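Print this page | E-mail this page

Womby Residents' Association
Minutes of the February meeting, held in the Reading Room at 7.30 pm

Present: Neelam Kandpal (Chair), Omprakash Semwal, Sunita Nishad, Živko Nikolaidis
Apologies: Gaurav Rajput

1. Minutes of the previous meeting
The minutes were agreed and signed.

2. Matters arising
Mr Semwal reported that the council had replied on the Brellorau Lane drainage. Works are to begin once the gas main has been moved. The Chair will request a start date in writing.

3. Parking
Residents had returned 117 survey forms. A majority favoured permits on the north side only. It was resolved to forward the results to the highways office. Mr Nikolaidis asked that his objection be recorded.

4. Hall hire
The charge for evening hire will rise by £2 from the spring. Existing bookings are to be honoured at the present rate.

5. Household textiles collection
Ms Nishad confirmed that bedding, blankets and mats would be accepted, clean and folded. Pillows and duvets would not. Items may be left at the side door from 3 pm. 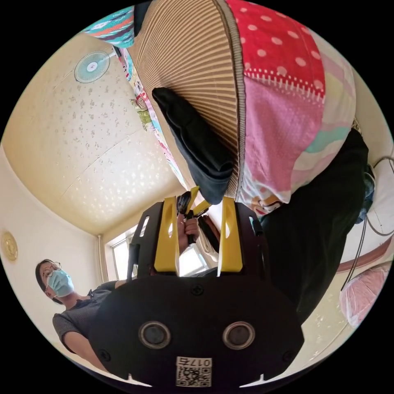
Item 5: folded bedding and fabrics, with straw mat.

6. Any other business
The broken lamp by the Gastovier steps was noted. Mr Semwal to report it.

The meeting closed at 8.50 pm.

This site uses cookies. By continuing to browse you accept their use. Accept | Find out more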